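Skovby Tabletop Helper Arm
Item 53-400 - Kitchen and Serving Line Range

Overview | What's included | On the job | Service

The Skovby is a tabletop arm for the small, repeated jobs that eat up a prep cook's morning: lifting bowls off a stack, setting them out along the line, and gathering them up again when the rush is over. We built it for school kitchens, care homes and staff cafeterias, places where the same four or five people do everything and would dearly love to have their hands free for the cooking itself.

Our first long placement was at the staff cafeteria in Bernville, where the crew puts out 800 bowls on a regular day, and we learned a great deal from them (including how strongly people feel about where a soup bowl ought to go!). Yi-chun Sin runs the early shift there, and she was kind enough to write to us in February:

"I was worried it would take somebody's hours. What happened is that Moura's old job of setting out bowls got split up, and she does the salads now, which she had been asking for since I started. We still have a person near the arm all morning. It stops if a bowl is chipped or somebody put two different sizes in the stack, and then you go over and sort it out and press the green button."

We think that is a fair account, and we would ask you to plan for it. Someone on each shift should know the arm well - how to pause it, how to teach it a new bowl, how to wipe it down at closing. Training takes one morning, and we like to have the whole crew there, dishwashers too, as they usually have the best questions.
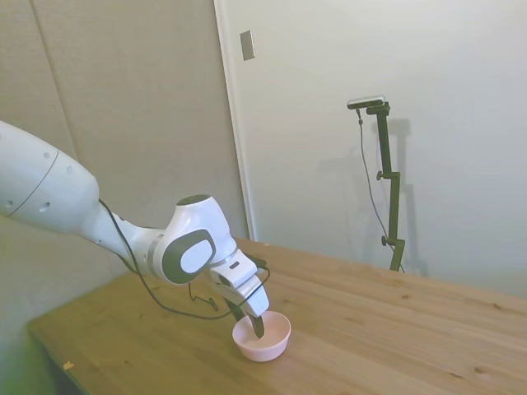 Teaching a new bowl is done by hand, at your own table, with the dishes you already own. You guide the fingers to the rim, save the position, and run it slowly a few times before you let it go at working speed. Shallow dishes want a little more patience than deep ones, so please don't be discouraged if the first afternoon goes slowly.

What's included
Arm with two-finger gripper
Spare finger set
Control box with pause and restart buttons
One morning of crew training at your site
Printed guide, large type

Service
Grippers are inspected every 3,000 lifts, either by us or by a member of your crew who has taken the short course. Spare parts ship from our Brukport warehouse. Orders placed before 16th April come with a second spare finger set at no charge.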